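Netham Manor Holiday Cottages
Pre-Arrival Safety Checklist, with Comments
Property: Dralcombe Barn (sleeps 5, dogs welcome)
Checked by: Mererid Gittins
Date of check: 6/14/18

Hello all, and thank you for bearing with me while I got this typed up! The barn is the one our guests write home about, what with the moat walk starting right at the gate and the old town only a short stroll down the lane, so I do like to give it a proper going-over before the summer families arrive. Items are marked OK, FIX or WATCH, and my comments follow each one.

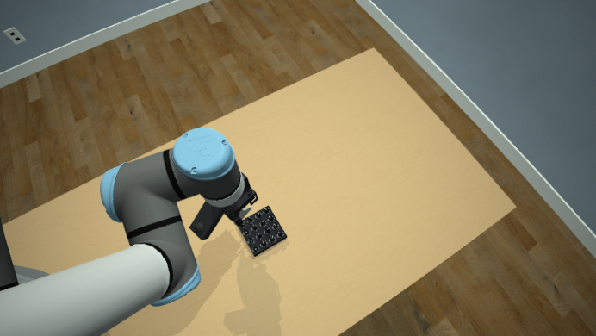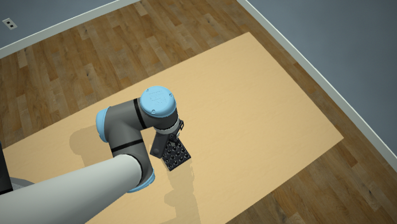
OUTSIDE AND ARRIVAL

1. Parking area clear, level and lit: OK
The gravel was topped up in May and it has settled very nicely. The light over the gate comes on by itself at dusk. I stayed until it did, with a flask of tea, and it was no hardship at all on such a pretty evening.

2. Path to front door free of trip hazards: FIX
The third flagstone from the gate still rocks. I know it has rocked for years and that some of us are fond of it, but a guest with a suitcase in each hand isn't going to know it's coming. Guido Palumbo has offered to lift it and bed it down again before the next changeover.

3. Key safe working, code changed: OK
New code is in the office book. Please don't text it to one another.

4. Moat gate closes and latches by itself: WATCH
It latched every time I tried it except when I let it go very gently, and then it just rested on the catch. The spring is a bit tired, I think. Any family with little ones should be shown this gate on arrival and told it stays shut. A replacement spring is on order from D'Amico and I'll chase them.

5. Life ring on its post by the moat: OK
Rope sound, ring clean. The sign had a good deal of ivy over it, so I took the clippers to that while I was there.

INSIDE

6. Smoke alarms, both floors: OK
Tested with the button, and very loud they are too. My apologies to the couple next door in the Dairy, who came out to see whether they ought to be leaving!

7. Carbon monoxide alarm by the wood stove: OK
The unit is a Zultex and is in date. Spare batteries are in the drawer under the kettle, and not in the blue tin any more.

8. Fire extinguisher and fire blanket: OK
Gauge in the green. Blanket hanging to the left of the range where it should be.

9. Stairs, handrail and landing light: FIX
Handrail is firm all the way up. The landing bulb has gone, and the fitting takes the small screw kind, which we have run out of. Sandro Mancuso will bring a box over from the store.

10. Upstairs window restrictors: OK
All catching properly. The one in the bunk room was stiff, so I gave it a little oil and it moves sweetly now.

11. Hot water temperature at bath tap: OK
112 degrees Fahrenheit after running for a few minutes, and I was happy with that. Please leave the dial on the boiler alone, however tempting it may be in a cold snap.

12. Plugs, cords and kitchen appliances: WATCH
The toaster cord is starting to look worn where it goes into the base. I have put the toaster away in the office and left the spare one out, which is a bit slow but does a lovely slice.

13. Highchair and travel crib: OK
Straps, buckles and brakes all checked. The crib mattress has been aired.

GUEST INFORMATION

14. Emergency card by the phone: FIX
The card still has the old number for the estate office. Apolline Vidal is printing a fresh batch for all the cottages, and while she's about it she is adding directions to the clinic in town, something guests do ask for.

15. Welcome folder up to date: OK
The new castle leaflet is in, along with the town trail map and the battlefield opening times. Do remind people that the battlefield walk is muddy in places and that sandals are a mistake. I also slipped in the page about the medieval fair, as the lane closes to cars that weekend and guests will need to come in by the top road.

COSTS SO FAR

Gate spring, bulbs and card printing should come in under 200 dollars together. The bigger job is the rail along the moat steps, quoted at 2,000, and Ffion Humphreys would like to talk that one through with the estate before we say yes.

Items 2, 9 and 14 to be signed off before the next arrival, please. Initial beside each one on the office copy and leave it in my tray.

M. Gittins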